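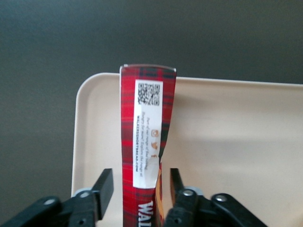

Can a robot put the groceries away yet?

Some of them, slowly, if you set up the table for it and stay within reach of the stop button. A pair of arms will move a box from one spot to another and may manage a drawer. A full bag of shopping on a kitchen counter is still your job, and I would not plan around that changing by January.

If you are thinking about buying or renting a setup, test it first. The sales clips from Pivico and Husport all look wonderful, and they all use the same kind of tidy props. What follows is the test I use. It takes an afternoon and needs a tray, a small cabinet with drawers, and things you already have in the pantry.

What you need

A table with a plain top. A shallow tray with a rim. A packet with soft wrapping that creases when you squeeze it. A plastic bottle. One small, light item that rolls or slides. A notebook.

Do not let the seller pick the items. At the Henriques showroom I was handed a hard foam cube, and the arm picked it up every time. I don't own any foam cubes.

Step 1. Write down what "done" means

"Tidy the table" is too vague to fail, and sellers like it for that reason. Write something you could check with your eyes shut and your hands out: packet in the tray, standing or lying, nothing hanging over the rim. Bottle upright. Drawer closed all the way. If the machine gets the packet halfway over the rim, that is a miss. Write it down as a miss.

Step 2. Start with the soft packet

Wrapping gives when fingers close on it. Too little force and it slips, too much and you have crumbs. Open the packet afterward and look at what's inside, which the demo people never do. Run it 14 times, turning the packet a little each time. Leave it standing for some runs and lay it flat for the rest. Flat is harder.

Step 3. Spread things out, then don't

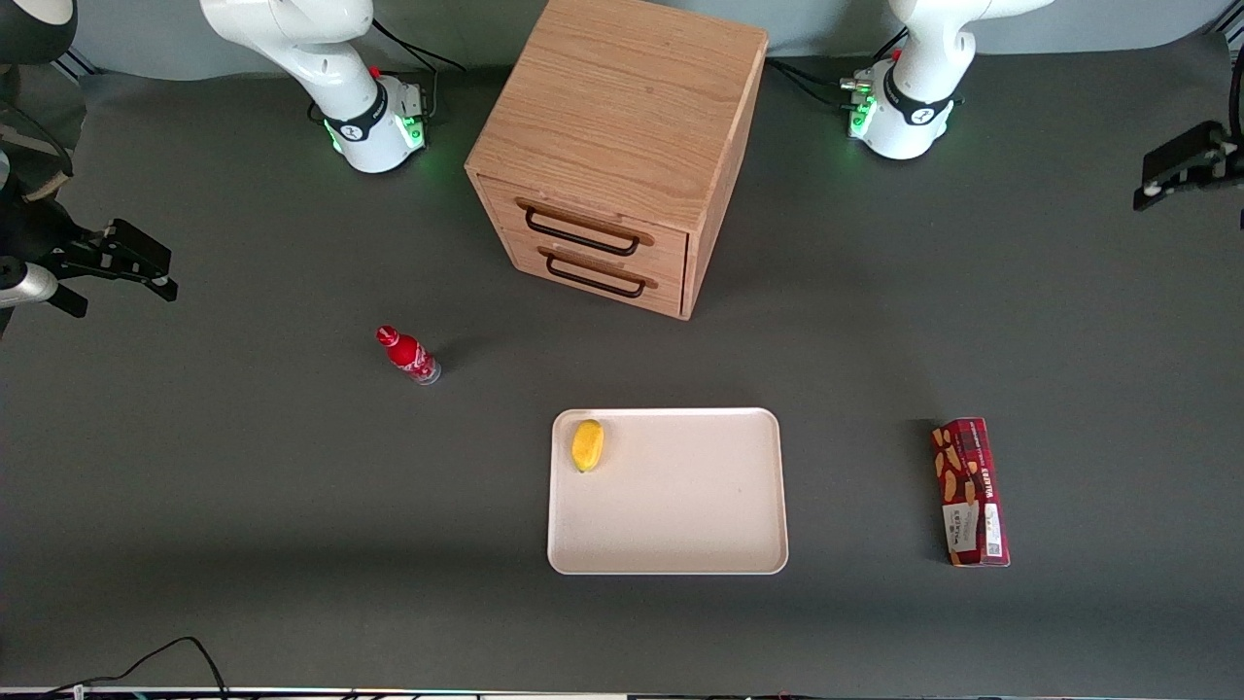
Big gaps make any machine look clever. Run the first round with plenty of room around each item, then push everything together until it looks like your own counter at six in the evening. Shiny plastic next to shiny plastic is a good one. The Urkby unit I tried did well in the first round and spent most of the second one nudging things away from itself.

Step 4. Add the drawer

Ask for the whole job: open it, put something in, close it. Opening alone doesn't count. Hold off on steadying the cabinet with your hand, even when it starts to slide. You will want to.

Step 5. Keep your hands off and note every rescue

Each time a person resets an item, restarts the program or "just helps it along," put a mark in the notebook. Ask whether someone is steering the arms by remote, too. I ask twice, once before the run and once after.

Step 6. Do the money part

I was quoted 4,000 for a rental that included setup and 3,000 without it. Haggling got the second one down to 2,000. Take your quote and divide it by the number of runs that passed with no marks beside them. Then think about how long it takes you to put a packet in a drawer.

If your numbers come out better than mine, run step 3 again with the lights turned down.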